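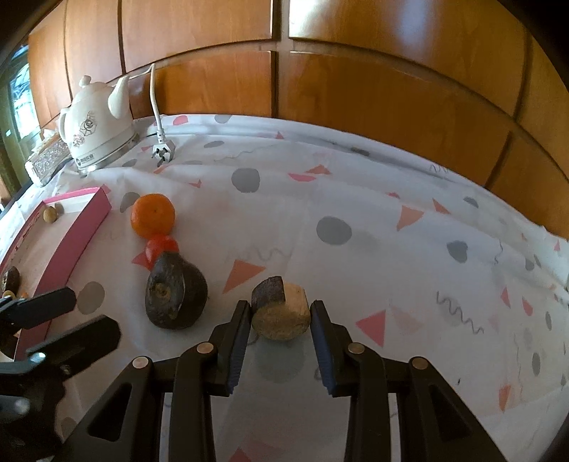 ## Unit 7: Ripening and storage of fresh produce

### 7.1 Two groups

Fruits are sorted by what happens to them after picking. Climacteric fruits show a sharp rise in respiration and in ethylene output as they ripen, and will go on ripening off the plant. Avocado, tomato, banana and pear belong here. Non-climacteric fruits (mandarin, grape, strawberry) show no such rise. Their sugar content changes little after harvest, so picking date matters more.

Roots and tubers do not ripen. The concerns there are sprouting, water loss and rot entering through damaged skin.

### 7.2 Respiration

Stored produce takes up oxygen and gives off carbon dioxide, water and heat. The rate depends mainly on temperature. The ratio used in this course is

Q10 = (R2 / R1)^(10 / (T2 – T1))

where R1 and R2 are the rates at temperatures T1 and T2 in °C. Values between 2 and 3 are usual for the middle of the range. Do not apply the formula below the chilling limit of the crop – the cells are damaged and the rate no longer follows it.

### 7.3 Chilling injury

Crops of warm origin are harmed by temperatures well above freezing. Signs include pitting, grey or brown flesh and failure to ripen. They often appear only after the produce is returned to room temperature. Ripe avocados stand cold better than unripe ones.

### 7.4 Worked case: the Catora store

One chamber holds 3000 kg of pears. Each kilogram gives off 29 mW at the holding temperature.

Heat of respiration = 3000 × 0.029 = 87 W

Fans add a further 100 W, giving 187 W. Heat through the walls is treated in Unit 8 and is left out here.

### 7.5 Mixed loads

Keep ethylene producers apart from sensitive crops. Leafy vegetables turn yellow and carrots become bitter on exposure. Venting is the simplest control – scrubbers are covered in the Halonen reader, chapter 7.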